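The Long Life of a Plain Canvas Bag

The first run at the Garnitano mill in Bamalton was 921 bags, sewn for a grocer who wanted something sturdier than paper. Some are still in use. Cotton canvas wears slowly, and when it goes, it usually goes at the handles first.

Weight matters more than most shoppers think. A light bag holds its shape for a season. A heavy one can carry 40 pounds if the straps are stitched in a box with a cross through it.

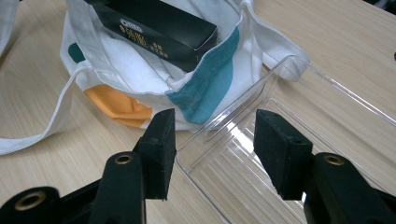
A white canvas tote with a black boxed product inside.

Washing is where many bags are lost. Hot water shrinks the cloth and pulls the seams crooked. Use cold water and hang the bag by its bottom edge.

Repairs are cheap. The Jorkness market has a mending stall that replaces a pair of handles for six dollars, and January is its busiest month. Bring the bag in clean, with the pockets emptied.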